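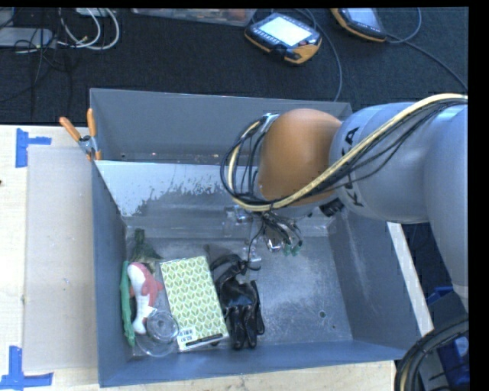
Petrică Vlad wants it written down that he thinks we should spend the money on a second gripper and leave the arm alone, and that he has said so twice. Fine. It's written down. He also said that a second arm without a second gripper is a very expensive coat stand, and I can't find much wrong with that, except that a second gripper without a second arm is a paperweight with a service contract.

Notebook entry, August, started 9:40 after coffee, continued in bits.

Purpose of the day was supposed to be bin picking. Purpose of the day is now the equipment request, which the Bromthorpe office wants by the end of the month in their spreadsheet. Their spreadsheet has a column called "Strategic Fit." I have been putting "yes."

What we have to spend: 15,000 minus the 3,127 that went on the spring repair, which I was told would come out of a different pot and did not. So 11,873. I have done this subtraction four times this week hoping for a different result.

What we'd like, in the order people shouted it:

Second arm. Not happening this year. Even the used one Mimmont keeps emailing about is over the line before freight, and freight on a thing that size is its own adventure. Moving it to next year's sheet so that it can be refused there.

Gripper, spare. Sandu quoted 3,000 for the fingers and body, wiring not included. I asked what a gripper does without wiring and got a second quote. The second quote is 2,000 more. Petrică says we can do the wiring ourselves. We have seen what our wiring looks like. It hangs off the wrist in loops and every so often somebody has to go and look at it with their hands in their pockets.

Cable dress pack. This one I am going to fight for. It's a boring line item and boring line items get cut first. Right now we have the fat cream cable and the bundle of thin black ones going the same way over the joint, and the black ones sag. When the wrist goes down into the bin the sag goes with it. I don't love that. Woten does a proper guide with a sprung return, and I've asked for a price and a lead time. They sent a brochure with a sunset on it. Asked again.

Bin. The gray metal one is fine. It's scratched and scuffed and shiny in exactly the places a depth camera would rather it wasn't, so maybe "fine" is strong. Options are a matte liner, a coat of paint, or a new bin. Paint costs nothing to speak of and I have half a can of flat gray at home left over from the shed. Petrică objects that painted floors chip and then you've got chips in the data. He may have a point. Liner, then. Put down a small amount and see if Bromthorpe notices.

Bin fixing. We're using a spring clamp, orange handles, on the far left corner. I looked up what a proper fixture plate would run and then looked at the clamp again with new respect. Leave as is. Buy two more clamps out of petty cash. Not going on the spreadsheet, as there is no way to say what the Strategic Fit of a clamp is.

11:15. Phone call with Bromthorpe. They asked whether "test objects" could be itemized. I said they were household items. They asked which household items. I read out what was in the bin: a box with leaves on it, a black glove, a red and white stuffed fish, something long and green, a clear round dish. There was a pause. I said the fish might be a shark. She said she would put "consumables."

Worth a note on objects all the same, because they're the cheapest thing on the list and they matter more than half the rest. The current set is decent for variety. Box is rigid, glove is floppy and glossy, plush squashes, and the clear dish is the one that makes everybody sigh. What we lack is duplicates. If the glove gets lost or chewed up there's no second glove that matches, and then the before and after numbers don't compare. So: buy everything in threes from now on, one to use, one in the drawer, and one for whoever borrows the one in the drawer. Also keep the barcode labels on things. Makes reordering a lot less like detective work.

Lunch.

1:30. Controls and pendants. There are two pendants lying on the carpet, which is where they live, and every safety walk-through someone writes that down. A wall bracket is cheap. The trouble is the wall is on the wrong side and the pendant cable won't reach without crossing the place where people walk. So really it's a bracket plus a post plus something to bolt the post to, and the floor is carpet over I don't know what. Asked the building people what's under the carpet. They said "floor." Petrică suggests a rolling cart with two hooks. I have seen what happens to rolling carts in this place, they become shelves. Still the best idea so far. Cart on the list.

While we're at it, a second carpet issue: looped white cables over in the corner by the flat gray device. Whoever tidies them first wins. No budget needed, just shame.

Table. The pale wood one is doing its job, with blue tape marking where the beige panel goes. Petrică asked if we should budget for a machined base with dowel holes so that the panel goes back to the same spot every time. I asked him how far off we are when we put it back by tape. He didn't know. I didn't either. Before we spend anything on dowels, we measure the tape. ACTION: measure the tape. (Me, I suppose.)

2:20. Service contract. Mimmont's renewal came in and I read all of it, which I believe makes me the first. It covers parts and labor on the arm. It does not cover anything "affixed to the flange by the customer," so: gripper, fittings, wires, the bits that break. It does cover an annual visit where a man comes and greases it. Dropping the contract would free up enough for the cart, the liner and probably the dress pack. Keeping it means that if a joint goes, we aren't eating the cost in a year when we have nothing left. The spring repair, for the record, was the flange side. Of course it was.

Leaning toward keep. I'd like to be braver but I've seen the price list for joints.

Here is where the draft stands, then:

Spare gripper, Sandu, 3,000
Wiring for same, Sandu, 2,000
Dress pack, Woten, price pending
Mimmont renewal, keep, price haggling
Cart with hooks
Bin liner, matte
Objects in threes
Spare clear fingers

The last one I added myself. If we have one part that wants to be on a shelf in a bag with its own label, it's the clear finger. It's the part that goes to the bottom of the bin first. Sandu will sell them loose but only if you ask for them by the drawing number, which is not on the drawing. I have it on a sticky note. Copying it into the back cover of this notebook today before the sticky note goes where they go.

Spare gripper stays in even though I started the morning against it. What changed my mind was adding up lead times in place of prices. Sandu is looking at weeks, and they get vaguer the longer you stay on the phone. If the gripper quits in October with none on the shelf, the arm stands there over the bin through the whole of the busy stretch and we all find out what else is in our job descriptions. With 5,000 gone on gripper and wiring we have 6,873 for the rest, and the Mimmont renewal is going to take a bite out of that I can't size yet.

Petrică read this over my shoulder at 3:05 and said "so I was right." I said the entry reflects that he was consulted.

Things I still don't know:

Whether Bromthorpe counts freight inside the line or outside. Last year it was inside. The year before it was outside. I've asked for it in an email so there's something to point at.

Whether the dress pack fits over our wrist at all, given the bracket already sitting at the top of the loop. Woten wants a photo and two dimensions. Need calipers. Need to find calipers. Not buying calipers, we have calipers.

Whether we can run with both cables rerouted in the meantime. Could tie up the black strands a bit tighter, but if it's too tight they pull when the wrist turns, and then we've got a different line item. Try it with loose ties at low speed, one person on the pendant, and write down what happened even if nothing happened.

3:50. Woten called back. They have a price but the person with the price is out. Leaving that row blank and highlighting it yellow, which the spreadsheet has turned green.

Tomorrow: calipers, tape, email to Sandu asking if fingers bought with the gripper come any cheaper than fingers bought alone. Return the good screwdriver to Petrică's drawer.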